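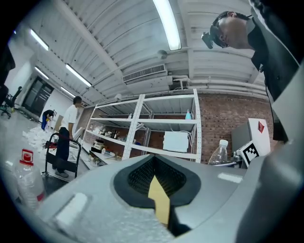
Throw out the bottles first, says Marisol Contreras. Bottles lie. You look at a shelf full of them and think you own a lot of useful stuff, and what you own is a lot of air with caps on it.

She says this on the phone, eating something. I had called to ask about shelves.

Shelves are what I was supposed to be writing about. White metal ones, four levels, the sort that end up in every big back room in Zisidthorpe sooner or later. Workshops have them. So do church basements and the place where I get my bike fixed. They go up in an afternoon and then for years people put things on them, jars, small boxes, a bottle of something blue, and at a certain point you can't find the tape.

So, the tape. I spent most of April visiting rooms where people couldn't find the tape.

Start with Jacinto Cortés. He runs a shared workroom on the Cestovbridge side of town, 40 members, one long room, one key on a hook. Bookbinders mostly, two people who repair lamps, a woman who makes candles and keeps to the far end. When I came by he was on his knees in front of the bottom shelf with a trash bag.

"It all sinks," he said. "Look at it. Top shelf, nothing. Bottom two, you can't get a hand in."

Why the bottom? Because you can drop something there without reaching. The lower levels were at bag height, basically, arm hanging down, and that's where the jars went and the jars behind the jars. The top shelf had a roll of brown paper and one glove.

His fix is dull and it works. Everything off. Onto the floor, onto tables, into the hallway if it's a dry day. Wipe the shelf. Then nothing goes back for a full day. People have to come ask for what they need, and whatever gets asked for goes back at chest height. The rest waits.

How much got asked for? He wasn't keeping score. Less than he'd hoped, he said, and he'd hoped for not much.

Contreras thinks the waiting day is theater. She sorts storerooms for a living, small shops and clinics and one dance school, and she does it in a morning with a marker. Her order goes bottles, then boxes, then cords. Bottles because they're tall and they hide whatever is behind them. She lines them all up on a table, clear ones together, and goes down the row with her hand on each cap. Water? Drink it or water a plant. Not water, no label? Goes in the crate for the hazardous drop-off, no sniffing, no guessing. Labeled and less than half full? Pour it into its twin if it has one.

"Does it have a twin? It always has a twin," she said. "People buy the second one becuase they can't see the first one."

The caps come up a lot with her. She likes a color code, red for anything you wouldn't put in your mouth, white for water. I tried it at home and ran out of red caps right away. You can buy them in bags. I have not bought them in bags.

Cheaper version, from Oona Lehtinen, who teaches ceramics out of a garage in Shemweta: a strip of red tape low down on the bottle. Low down matters, she says, since a hand covers the top and the shelf lip covers nothing if you buy the flat kind. She tapes the glaze thinner, the bleach, the stuff for the drain. Everything else goes bare. Her students got it in one class, she didn't even make a sign.

Lehtinen's shelves are the neatest I saw and also the most annoying. Each jar has a ring drawn under it in pencil. You take the jar, there's the ring, you feel bad, you put the jar back. Her husband hates it. I moved a jar of brushes two inches to get at my notebook and she moved it back while talking about something else.

But she has a point about depth. Most metal shelving is deeper than an arm wants it to be. Two rows of jars fit, so two rows of jars happen, and the back row is gone. She cut a length of scrap lumber and ran it along the back of each level, raised up, like bleachers. Back row now looks over the front row's head. Total cost was nothing, the lumber was under the porch.

Then cords.

Everyone has the box. Every room I went into had some box with cables coming out of it, and when I asked what it ran, people looked at the box like it might tell them. Yareli Arellano at Sirura, the secondhand hardware store off the ring road, says she gets cord boxes dropped off every single weekend. Whole boxes, taped shut, sometimes with the thing the cord belonged to thrown out years before. She sold 230 loose power cords last year and could have sold more if people labeled them.

Her rule, which I've stolen: a cord gets a name tag at both ends on the day it comes out of the package. Masking tape folded over like a flag. Write what it's for, not what it is. "Lamp by window" beats "black cord, medium." If the box is live and sitting on a shelf, give it the end of the shelf so the cables hang down clear and don't drag across the jars. Not the top, either. Top shelf cords get pulled and then you're wearing the box.

Arellano also sold me a shelf. I hadn't planned on it. Four levels, white, a little rust at one foot, two dollars off because the plastic shoes were missing. Get the shoes, by the way. Bare metal feet will cut a line in a vinyl floor and you will see that line forever.

Things she told me to check before buying used, written on my hand at the time so there may be a fifth:

Stand it up empty and push a corner. Some sway is fine. If it leans and stays leaned, leave it.
Run a finger under each level for bent lips. That's where someone overloaded it.
Count the bolts. Then get more bolts.
Sight along the uprights with one eye shut.

And screw it to the wall. She said this three times. The people who know their shelving all say it and about half of them have done it. Cortés hadn't. He put a cabinet tight up against the end of his, which stops it walking sideways and does nothing about it coming forward, and he knows that, and the brackets are in a drawer.

What about the cabinet? This is a real fight, as it happens. Contreras wants doors on nothing. Doors are where things go to be forgotten, take them off, stack them behind the furnace. Lehtinen wants doors on anything that gets dusty. Brisa Barrera, who shares the Cestovbridge room with Cortés and binds most of her books there, came down in the middle. Cabinet for what belongs to one person. Open shelves for what belongs to everybody. If it's shared and it's behind a door, it will be bought again, she told me, and then opened a drawer with five bone folders in it. All hers, she said. Fine.

Barrera is the one who brought up the table, too. I'd been so busy with shelves. But where does the stuff on the shelf come from? It comes off the table at the end of the day, when everyone wants to go home, and it goes to the nearest flat place, and the nearest flat place is a shelf that was tidy that morning. So she keeps one tray. At closing, everything loose on the table goes into the tray, caps on, drinks included, and the tray gets emptied first thing by whoever is in first. No sorting at night. People sort badly at night.

Water bottles especially. Five people in a room and there'll be more bottles than people by lunch, all clear, all half gone, and who's going to claim one? Barrera ties thread on hers. The lamp guys write initials on the cap and then swap caps by mistake. I asked Contreras about it later and she said a hook by the door for bags, bottles stay in the bags, done, next question.

I had one more but she had a dance school to get to.

My own shelf went up Sunday, June 2, 2024, in the hall, where there's exactly room for it if the closet stays shut. Took me most of the afternoon. I did the bleachers with an old bed slat and skipped the pencil rings. Jars at chest height, boxes below, a wide empty space on top that I'm trying to respect. Red tape on the drain cleaner and the turpentine.

Cortés called while I was hunting for a drill bit to say they'd done the full waiting day over at the workroom, all four levels, and had filled the hallway plus a piece of the parking lot. A member had come in asking for the glove. It went back at chest height.

He wanted to know if I'd gotten brackets. I had gotten brackets. They're on the second level, next to the tape.

Sirura is open weekends only. Bring your own rope if you're putting a shelf on the roof, they ran out of it in April and Arellano isn't in a rush to get more. The plastic shoes are in a bin by the register, sold loose, and you need to dig for four that match.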